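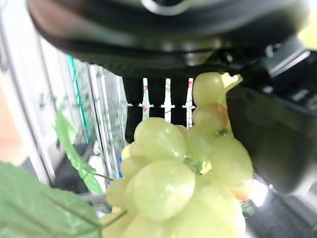
Pale green grapes, close up.

Section 4: Taking a blood pressure reading at home

Read Section 3 (Batteries and clock) before you start. If the clock isn't set, the Vilinero will still take a reading, but it will be stored without a time and you won't be able to sort your results later.

Before you sit down

Empty your bladder, and leave coffee, cigarettes and exercise until after the reading. Wear a short-sleeved top or take your arm out of the sleeve. A rolled-up sleeve that squeezes the upper arm will throw the reading off.

Check the cuff size. The standard cuff fits an upper arm measuring 21 cm or more around the middle, up to the limit printed on the cuff label. For a thinner arm, order the small cuff. Don't pull the standard cuff tighter to make up the difference.

Fitting the cuff

1. Push the air plug firmly into the socket on the left side of the monitor.
2. Slide the cuff up your bare arm with the tube running down the inside of the elbow.
3. Line up the coloured mark on the cuff with the artery on the inside of your arm.
4. Place the lower edge of the cuff two finger widths above the elbow crease.
5. Close the fabric strip. You should be able to slip a fingertip under the top edge.

Caution: Do not fit the cuff over a wound, a drip line or a dialysis fistula, or on the same side as a mastectomy, unless your doctor has told you to.
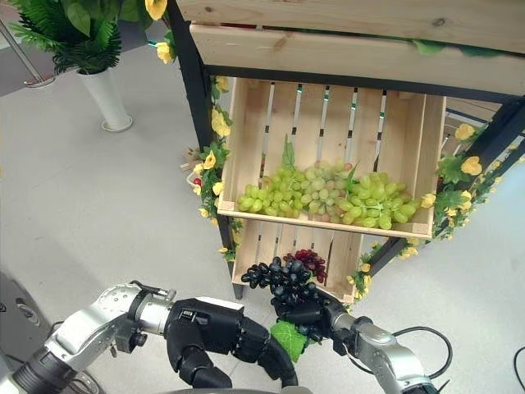

Once the cuff is on, sit quietly for a few minutes with your back supported and both feet flat on the floor. Rest your forearm on a table so that the cuff is level with your heart – a folded towel under the elbow helps if the table is low.

Taking the reading

6. Press USER to choose A or B. The monitor keeps separate records for each.
7. Press START. The cuff inflates on its own.
8. Stay still and don't talk until the cuff has gone slack and the numbers stop flashing.
9. Write down the top number, the bottom number and the pulse, or leave them in the memory.
10. Wait two minutes, then repeat from step 7.

Note: The second reading is often a little lower than the first. Keep both.

Caution: To stop at any time, press START again. If the cuff does not deflate, pull out the air plug.

Memory

The monitor holds 200 readings for each user. When the memory is full, the oldest reading is deleted to make room. Press MEM to scroll back through them. To clear one user's records, choose that user and hold MEM until the screen shows CLR.

If a guest uses your monitor, hold USER until G appears. Guest readings are not saved.

When to get advice

This monitor does not diagnose anything. Take your results to your doctor or pharmacist, and don't change or stop a medicine on the strength of a home reading. If you have chest pain, sudden weakness on one side or trouble speaking, call emergency services straight away.

For help with cuffs and fittings, contact Janelle Umali at Folevberg customer support. The phone line is closed on Saturday.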